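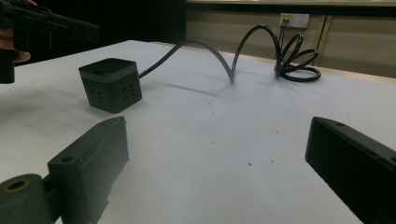 November, bench book, Plikbridge, morning

Power cube and its lead on the white top. The job is to settle how we put the cube away after a session, so that the next person gets a lead that lies flat and a cube that stays where it is put.

Started with the lead left as it fell. It is thick for its length and keeps the bend it had in the drawer. When it comes off the cube in a high arch it pulls the cube round with it. Pushing the arch down by hand moves the problem further along the lead and no more than that.

Measured the cube with the lead on at 500 g on the parcel scale, less than I had guessed. The lead wants to win against that on a smooth top.

Tried three ways of coiling:

1. Round the cube itself. Quick, but the turns slip up over the lid when you lift it, and it puts a sharp bend where the lead leaves the body. Not doing this again.

2. Flat coil beside the cube, all turns the same way. Looks good for about 30 seconds and then the outer turn lifts. Milagros Barredo says this is twist left in from the last coil and wants running out first, from the cube end to the plug.

3. Over-under coil, one strap. Slower. Held its shape when I put it down and came out without a knot when I threw it. Best of the lot so far. 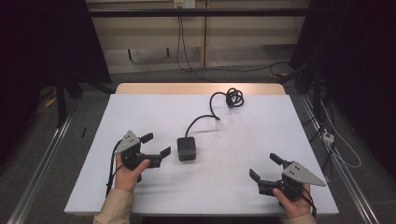 White top on the wooden table, box left of centre, cable bunched towards the far edge.

The bunch at the far edge is what I want to get rid of. If the loose part ends up there it is one nudge from going over the side, and then its weight is on the cube as well. Suggest the coil goes next to the cube, strap uppermost, plug tucked under.

The top itself needs a wipe. Grey scuffs and smudges, plus dark specks. Tried the Herkow spray on one corner – took the smudges, left the scuffs. Will try a damp melamine sponge, lightly, on the same corner before doing the rest.

To do:
– order straps from Espiritu, the 9 mm ones, black
– label for the plug end (the Plellora labels peel, use tape)
– run the twist out properly and repeat no. 2, to be fair to it
– shelf 87 is too shallow for the cube with a coil on top, find another

Left the strap in the top drawer. Milagros has the scale.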